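参观Kadberg板球俱乐部冬训馆

打印本页 | 用电子邮件发送

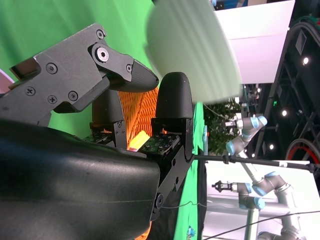 Kadberg的室内冬训馆在镇北工业区,从火车站步行15分钟。十二月的开放参观上午十点开始,我到的时候门口已经排了队。接待我们这一组的是俱乐部秘书Anwara Sheikh,她先讲了馆的来历:这栋楼原来是Heltis的仓库,俱乐部租了下来,改造用了两个冬天,地面重新找平,灯换过一遍。机械夹爪上那块平整的深灰色连接板用了好几颗螺钉,有十字槽的,也有内六角的,末端是圆头的黑色指尖。她接着说明了参观路线:先看球道,再看器材间,最后到二楼听教练组介绍明年的安排。

馆里有八条球道,六条铺人造草,另外两条铺的是较硬的垫子,球弹得高,专门给一队击球手练短球。球道之间用网隔开,网底压着沙袋。靠墙那条道归慢速旋转球投手使用,教练Sajib Abeysekara正带三名少年队员练落点,地上用粉笔画了一个长方形,投进去的球才算数。他说夏天场地太软,孩子们习惯把球投短,冬天要把这个毛病改过来。旁边一条道可以付费试打,每人六个球,我打到两个,其中一个碰到了边网。

器材间比我想的小。球板按队别放在架子上,护腿挂在另一侧,头盔单独有一个柜子,每个都贴着检查日期。管理器材的Damian Trummer告诉我们,旧头盔今年全部停用,少年队的先换,成年队的等到开春。有位家长问能不能自己带头盔,他说可以,但要先拿给他看。修球板的工作台在最里面,台上放着亚麻油和缠柄用的线。

二楼是看台兼餐厅,能坐180人,从窗口可以看到全部球道。十一点半,一队队长Kavinda Cassim讲了上赛季的情况。球队在地区二级联赛排第四,主场只输过一场,是输给Dastila的,那场最后一轮还差八分没追上。他认为问题主要在中段击球,前三名击球手出局以后得分太慢。明年会有一名左手击球手从Gazi转来,名字要等手续办完再公布。他还说,一队和二队今后每周合练一次,二队的年轻投手有机会对着一队击球手投球。

女子队的情况由Felicidad Sebastian介绍。这支队成立才三年,今年第一次报满整个赛季的比赛,赢了五场。冬训时间原先排在晚上九点以后,不少队员有意见,现在改到傍晚六点半。她希望明年能组第二支队,目前还缺一名守桩员。

提问时间里问得最多的是费用。少年会员的冬训费不涨,成年会员略有上调。屋顶西侧漏水,维修报价是4000镑,俱乐部已经筹到一半多,剩下的准备靠春季义赛。还有人问停车,秘书说周边厂区晚上可以停,白天不行。

午饭是咖喱鸡饭和茶,在餐厅柜台买。下午的安排是十一岁以下组的室内六人赛,我看了前两场就走了。想报名冬训的人可以在前台填表,少年组要由家长签字,球鞋请穿平底的,带钉的不能进馆。

打印本页 | 用电子邮件发送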